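Re: Key returns, Mkhize store
From: Zodwa Hendricks
To: stores list
2021-08-02

Gert Du Plessis wrote:
> The hook board at Mkhize is full again, and 2 sets have gone back
> to the wrong hooks since July. I propose that returned keys go in a
> drawer and get sorted on Fridays. Does anyone object? Also, can we
> do without the paper tags? They tear, and the writing fades.
> Gert

I object to the drawer. We had one at Balline and it took me most of a morning to match the contents to the register. Loose keys of the same pattern can't be told apart by eye, and trying each one in 20 padlocks is slow work.

My preference is a fixed surface by the door, at hand height, where returns are put down singly and stay visible until they are signed in. An upturned carton is adequate. The corrugated top has enough grip that keys don't slide when the door bangs. Coloured board is better than plain, as small metal items show up against it. 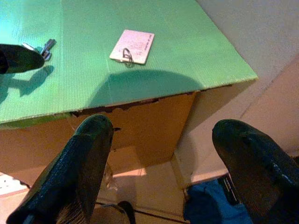 Keys and a ringed card on the green box top.

On the tags: I would keep card but change the size and the pen. Small lettering is the main fault. On a card that small, several lines of text can't be read without picking it up, so the set number should go on its own line, as large as will fit, with the building name on the back. Pencil lasts longer than the blue ballpoint we use at Idilley. Thin wire rings are fine for a card and one or two keys. For anything heavier use a split ring, as wire opens at the join.

The top layer of a coloured carton peels at the edges with handling. Tape along the front edge deals with this. Replace the carton when the top starts to sag.

Set 911 (Motum side gate) is still out according to the register. Whoever has it, please reply off list. I can cut 10 larger tags this week if Gert sends me the set numbers.

Zodwa

3 replies
Share 0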